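3. Materials and practice sessions

3.1 Choice of the practice material

The question of this study is how long a student keeps the skill of closing a simple straight wound after the teaching has ended. For such a question the practice material matters more than it is usually admitted. If the material is too soft, the stitch tears through and the student learns to be afraid of tension. If it is too stiff, the student learns to pull hard, and this habit is later difficult to remove.

We compared two kinds of pad before the course began. The first, sold under the name Tollen, has a smooth surface and a firm lower layer. The second, Gasix, is softer and its surface has fine wrinkles. Teachers who tried both pads preferred Gasix for the first weeks, mainly for the way in which the edges of the cut come together. They also complained about it: the pad moves on the table if it is not held down at the corners, and it cannot be used again after many stitches were placed in the same line. Tollen was kept for the final test, so that no student was tested on the material on which he or she had learned.

The price was also considered. The teaching budget allowed 16 pads of each kind, and each pad was shared by several students who worked on different areas of it. We do not think that sharing has influenced the results, but we did not test this separately.

3.2 The wound model

All students worked on a straight cut. Curved and star-shaped wounds were left out, although they are common in daily practice, for the reason that they need decisions about the order of the stitches and these decisions are a different skill from the one we wanted to follow. The surface of the pad should look enough like skin that the student pays attention to small folds near the edge (Figure 2). 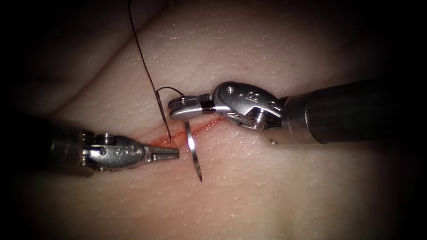

Department of Surgical Education, Tindall Teaching Hospital

Figure 2. Straight incision with a reddish-orange tinge in a synthetic tissue pad. The surface shows fine wrinkles and pores, and soft diagonal folds are present in the upper left part.

Folds of this kind have a practical meaning. When the pad is stretched unevenly, the two sides of a cut do not lie at the same height, and the beginner often takes a deep bite on one side and a shallow bite on the other. In the first session the teachers corrected this by hand. From the second session they only named the mistake and let the student find the correction alone — a small change, but several students wrote in their diaries that it was the moment when they began to look at the tissue before the needle.

3.3 Schedule

The course had eight sessions for the first group and six for the second group. The difference was not planned in the beginning. The second group started in June, when the skills room was shared with the nursing school, and two sessions could not be placed. We decided to keep both groups in the analysis and to report them separately, as the literature gives no clear answer on how many sessions are enough.

Each session began with a short demonstration, followed by free practice and then by one timed closure. Students were asked not to practice at home. We could not control this, and the diaries suggest that a few of them did practice, mostly with thread and cloth.

3.4 Scoring

The timed closures were scored with the Ondetti form, which gives separate points for spacing, depth, knot quality and handling of the edges. Two teachers scored every closure independently. When their scores were far apart, Pramila Mathur read the form again with both of them and a common score was agreed. The scorers did not know to which group the student belonged, but they could recognize some students from their way of tying — this is a weakness of our design, and we return to it in Section 5.

Time was recorded but is not a part of the score. In an earlier version of the form it was included, and fast students with poor spacing received the same total as slow students with good spacing. We found this result not useful for teaching.

Last updated: Oct 23, 2020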